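Breltarholm Teaching Ministry Offers Study Guide and Audio Set on the Book of Ruth

06/06/2026

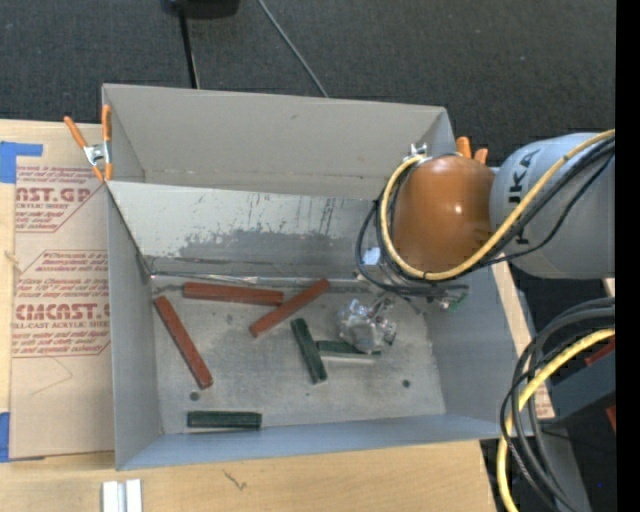 What the offer includes

Breltarholm Teaching Ministry is making its newest study of the book of Ruth available this summer to anyone who gives a gift of any size. The package has two parts: a printed study guide by Alvar Eide and a set of 10 audio talks recorded by the author. It can be requested online, by phone or by mail through the end of August.

The study is called "Gleaning in a Strange Field." It follows the four chapters of Ruth in order, with two talks on each chapter, one talk of introduction and one on the genealogy that closes the book. Each talk runs 32 minutes. The guide gives the main Bible passage for each talk, a page of background notes, discussion questions and space for writing.

Eide taught an earlier form of the material to an adult class at Kekana Chapel, where he served as pastor before joining the ministry. He has rewritten most of it for the guide. The section on Boaz and the law of the redeemer is new, and so are the notes on harvest customs.

"People often come to Ruth as a love story, and there is love in it," Eide said. "But Naomi has the first grief in the book, and the women speak to her at the end. I wanted readers to keep an eye on Naomi the whole way through."

The audio talks were recorded in front of a small group in Zirkunberg. Listeners will hear a few questions from the group at the end of the second and seventh talks. The other talks have no question time.

How to request the package

Readers may ask for the study on the ministry's website by choosing the Ruth offer on the giving page and entering a gift amount. Those who prefer the phone may call the ministry office on weekdays. Requests by mail should include a return address and the words "Ruth study" on the envelope or the memo line of a check.

The audio comes as a download by default. A disc set can be sent instead – please say so when placing the request, as discs are not added later to an order that has already shipped. There is one package per household at the gift rate. Shipping is included for addresses in the United States and Canada. Readers in other countries may request the guide and talks in digital form.

The first printing is 900 copies. If these run out before the offer closes, later requests will be filled from a second printing and may take longer to arrive.

Copies for churches and groups

Churches that want to use the study in a class or home group may order guides in quantity. Group leaders need only one copy of the audio, which may be played for the whole class. Leif Lunde, who handles church orders, asks that leaders write to him with the number of guides needed and the date the class begins.

A leader's sheet is available at no cost with any group order. It suggests how to cover the material in a shorter course by joining the two talks on each chapter into one meeting. It also lists further Bible passages for groups that would like to read more on the law of gleaning, including Leviticus 19 and Deuteronomy 24.

Kirnska Community Church used a draft of the guide last fall with its Wednesday evening class. Trygve Haugland, who led the class, said the questions on chapter one took up most of two meetings.

"We had several widows in the room," Haugland said. "They had things to say about Naomi changing her name, and I was glad we had not planned to hurry."

Following the class, the ministry moved some of the chapter one questions to the end of the guide, where they are set out for personal reading.

On the broadcast

Talks from the series will air on the ministry's daily program, "Bread for the Road," over two weeks in August. Tarek Nassar will host the programs and speak briefly with Eide after each one. Stations carry the program at different times, and a list is posted on the website. Each program can also be heard there for a month after it airs.

Gifts received through the offer go to the general fund, which pays for the broadcast and for sending study books to prison chaplains and small churches. The ministry sent out more than 800 books in this way last year. Vidar Aasen, who oversees the book program, said requests for Old Testament studies have been the hardest to fill.

"Chaplains ask us for something on a short book that a man can finish," Aasen said. "Ruth has four chapters. I expect we will send a good many."

A copy of the Ruth guide will be added to each box sent to chaplains beginning this fall. Chaplains already on the mailing list do not need to make a new request. Others may write to the book program at the ministry's office address, giving the name of the facility and any rules on bindings or packaging.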